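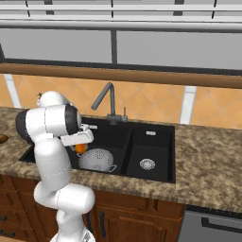 Home | Files | Notes | Changelog | Contact

# Brondimar Drop-Off Log

Hi! I'm Jingyi, and I keep the spreadsheet behind the Brondimar mattress and foam drop-off days. People kept emailing me for copies, so I cleaned it up and put it where anyone can grab it.

## What you get

One file, `dropoff.csv`, with 384 rows. Each row is one visit to the drop-off yard, so a person who came back with a second load in the afternoon gets a second row (this trips people up, sorry!). There's also `sites.csv`, a short lookup table for the collection points.

## Columns

- `visit_id`: a plain running number, no meaning to it
- `site`: short code, matches `sites.csv`
- `item`: mattress, box spring, topper, cushion foam, or other
- `weight_lb`: scale weight in pounds, blank if the scale was down
- `condition`: clean, stained, or wet
- `went_to`: the processor that took the load

Watch out for `went_to`. Bamance takes the foam and Brineseo takes springs and frames, but until May we wrote both down as "hauler". I fixed the ones I could match to a pickup slip, and 95 rows still say "hauler". If you want foam totals, please leave those out instead of guessing.

## How the numbers were taken

Junhao Fu weighed most of the loads on the platform scale at the Wan yard. It reads to the nearest pound, and anything over 138 pounds was split into two weighings and added up afterward. Peiyu Shi typed up the paper sheets. I went back through a pile of them and found 12 typos, mostly swapped digits, all corrected now.

"Wet" was a judgment call! Junhao went by feel, and a mattress that sat out in the rain weighs a whole lot more than a dry one, so I'd filter those out before averaging anything.

## Not in here

No names, no addresses, no plate numbers. We asked for a zip code at the gate, but so many people skipped it that I dropped the column.

## Loading it

 import pandas as pd
 df = pd.read_csv("dropoff.csv")
 df = df[df["condition"] != "wet"]

Opens fine in any spreadsheet program too.

## Using it

Go ahead and use it for whatever you like, school projects and grant applications included. A mention of the Brondimar log would be nice. If you spot a weird row, send me the `visit_id` and I'll check it against the paper sheet. Shufen Dong has the older sheets in a box and plans to scan them, and I'll add those as a separate file so the row numbers here stay put.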